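Ticket: Crackle on left channel during live stream, Brullen showcase
Status: Resolved
Opened by: Omolara Ojo
Assigned to: Juraj Říha
Opened: 17 Mar 2021

Reported problem

Intermittent crackle on the left channel of the stream feed during the Pristska set. Front-of-house sound was clean. The crackle got worse in the louder songs and was gone between them. Six viewers wrote in about it. The recording made at the desk does not have the fault.

Setup at the time: stereo matrix out of the desk, through the stage box, into the audio interface on the stream laptop. Sample rate 48 kHz on the desk. Buffer on the laptop set to 100 samples by the previous operator.

Steps taken

1. Swapped the left and right cables at the interface. Crackle stayed on the left, so the cables and the desk output are ruled out.
2. Raised the buffer from 100 to 200, then to 500. No change at either setting. Left at 200.
3. Checked input gain. Left was set well above right – the knob had been moved, probably during changeover after Karunaratne. Matched both channels and the crackle dropped but did not stop.

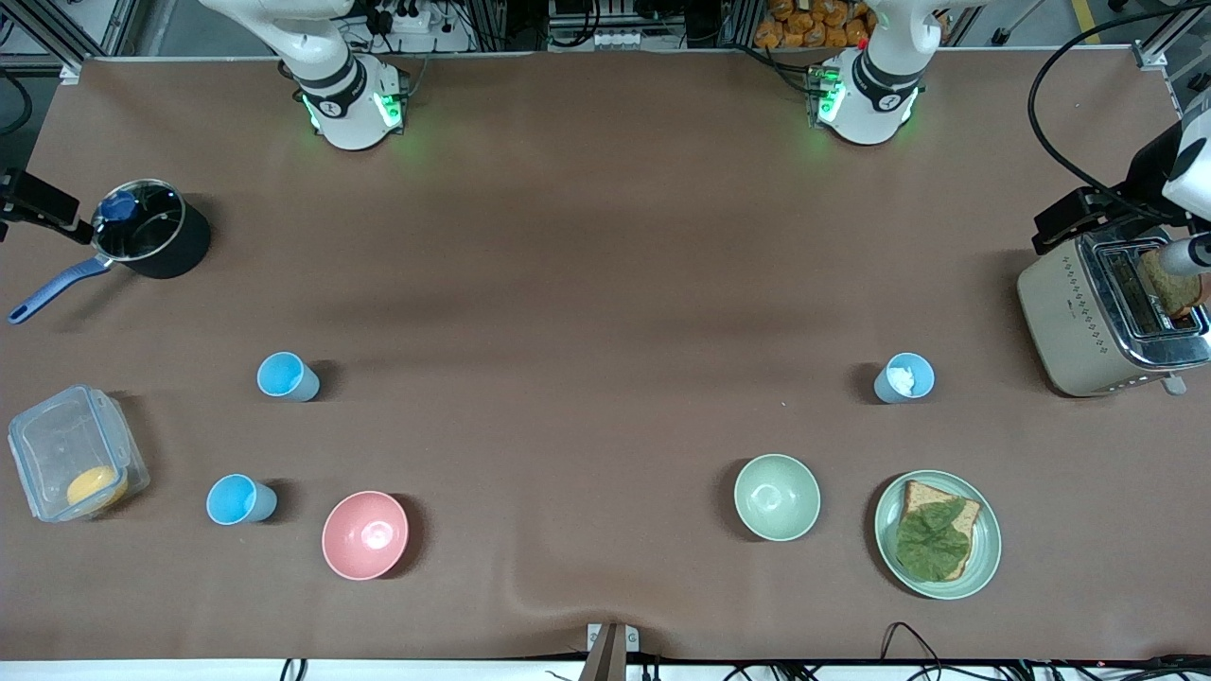 Left arm, gripper on the bread in the toaster.

4. Played the multitrack from January through the same chain at show level. Fault came back on kick drum and bass peaks only.
5. Moved the feed to inputs 3 and 4 on the interface. Clean for the full playback, including the loud passages.

Cause

Input 1 on the interface distorts below its rated level. The gain mismatch made it easier to hear.

Fix

Stream feed now runs on inputs 3 and 4. Input 1 is taped over. Routing in the stream software was updated and saved as the new default.

Comments

Seon-mi Lim: Listened back on headphones and on the monitors. Left and right match. Fine for the Natura set.

Raed Qudah: Please keep the old routing file until the interface is back from repair – we will need it again.

Juraj Říha: Kept, same folder. Closing.

Related tickets
Stage box drops link after power cycle
Monitor mix 2 missing from saved show file
Stream audio ahead of video by several frames
Hum on keyboard DI, stage right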